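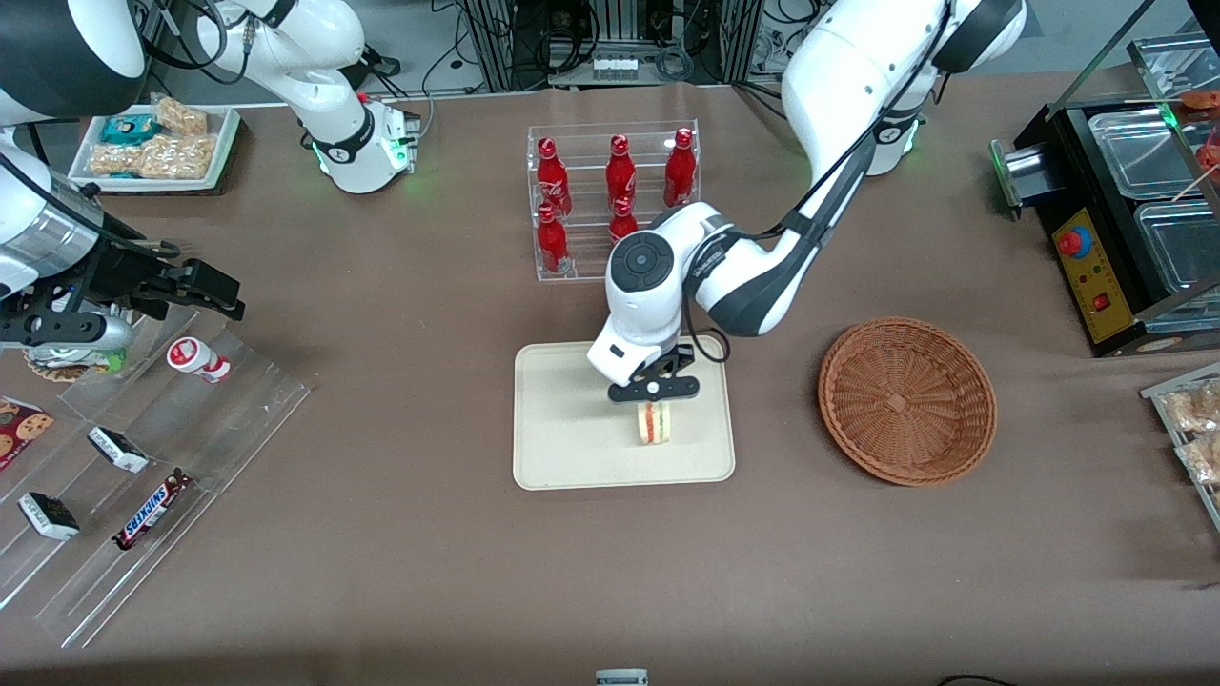 How Do You Teach a Robot to Pick Up a Sandwich?

You can tell a friend, "Please put that sandwich in the basket," and your friend will do it. A robot needs more help. It has to know how far to reach, how wide to open its fingers and how hard to squeeze. One way to teach it all of this is to show it.

Moving the robot by hand

On some robots, a person can take hold of the arm and push it along. The motors go soft so the arm is easy to move. While the person guides it, the robot records the angle of every joint many times each second. Later it can play the same moves back.

This works well with one arm. With two arms it gets tiring, and the teacher's own hands and body can block what the cameras see.

Moving the robot by remote control

The other way is called teleoperation. "Tele" means "far away," so the word means working something from a distance. The teacher may be across the room or only a few steps from the table.

At Nistine, a workshop where robots practice with food and snacks, the teacher holds a pair of small arms shaped like the robot's big ones. This set of controls is named Rarnano. When the teacher bends a small arm, the big arm bends too. When the teacher squeezes a handle, the robot's fingers close.

Horațiu Vasiliu teaches robots there. New teachers usually move too fast, he says. "The robot copies your mistakes as well. If you bump the tray, you have just taught it to bump the tray."

What the robot remembers

Each time the teacher does the job from start to finish, it is called a demonstration. The robot saves two kinds of things:

How its arms and fingers moved.
What its cameras saw at the same time.

One camera may look at the whole table. Another can ride on the robot's wrist, close to the fingers.

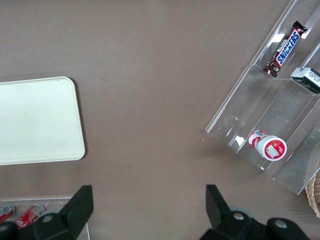
A wrist camera moves when the arm moves, so its picture keeps changing. A candy bar looks bigger as the fingers get near it. The wide view helps the robot find the right part of the table, and the close view helps it line up its grip.

Why do it so many times?

One demonstration is not enough. If the sandwich were always in the same spot, the robot might learn to reach only for that spot. So the teacher moves things between tries. A can is round and may roll. Bread is soft and squashes. A shiny wrapper can slip.

For one job, the Nistine teachers made 500 demonstrations. By the end of September they had saved 1,694 for all their jobs together. A short one lasts 70 seconds - longer if the teacher has to try a grip again.

Then a computer program studies the recordings and looks for patterns that connect what the cameras saw with how the arms moved. After that the robot tries the job without a teacher. When it gets stuck, the teacher can take the controls, show it what to do and save that part too.

Try it yourself

You need 2 people, a blindfold, a spoon and a plastic cup. One person wears the blindfold and is the robot. The other gives directions, such as "left a little" or "close your fingers." See if the robot can put the spoon in the cup. Then switch places, but this time the teacher gently guides the robot's hand and doesn't talk. Which way was faster?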